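Section 4: Submitting your story to a Kellotura anthology

Before you begin, finish the story. Previous versions of this guide left that step out and the reading desk paid for it.

You will need a Kellotura account, your manuscript and a title you can live with. Titles can be changed later, but only by writing to us, and we are slow.

1. Sign in and choose Open Calls from the menu on the left. Each anthology has its own page with a theme, a word limit and a closing date. Read the theme twice. If the call asks for sea stories, a land story with a puddle in it will be returned.

2. Select the call you want and press Start Entry. You may have 2 entries open at once. To begin a third, withdraw one of the others or wait for an answer.

3. Upload your manuscript. Tallow, our file checker, will read it for stray formatting and report back in about 20 minutes. It objects to tabs, double spaces and decorative fonts, and it cannot be argued with.

Note: Tallow does not read for quality. A green tick means your margins are sound. Several authors have thanked us for the tick in their acknowledgements, and we have let it stand.
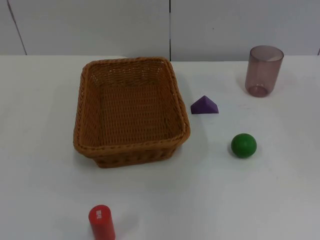
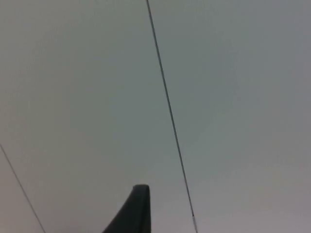
4. Fill in the Short Summary box. You have 70 words. Give away the ending. Editors are not readers on a train and will not feel cheated. "Will she survive?" is a question we would like you to answer.

5. Add your author note, written in the third person. Cats may be mentioned. If you write under a pen name, put it in the Published As field and leave your legal name in Account Details, where the payments people can find it.

Caution: do not put your pen name in both places. The payments people are literal-minded and will try to pay it.

6. Choose an editing route. Després is the full edit, with comments in the margin and a second pass after you reply. Futby is the light one, for spelling, commas and characters whose eyes change colour halfway through. You can move from Futby to Després until the call closes. You can't move back, however bruised you feel.

7. Press Preview and read the whole thing on screen. Accented letters and scene breaks are the usual casualties. If a scene break has vanished, type three asterisks on a line of their own and upload again.

8. Press Submit. The status will change to Received. It will then stay at Received for quite some time.

Caution: uploading a new version after step 8 sends your entry to the back of the queue. Please be sure the comma is worth it.

If your status reads Held, an editor has a question and the message will be in your Kellotura inbox. Check there before writing to ask what Held means.

To withdraw an entry, open it and choose Withdraw from the foot of the page. No reason is needed, and the box marked Reason may be left blank.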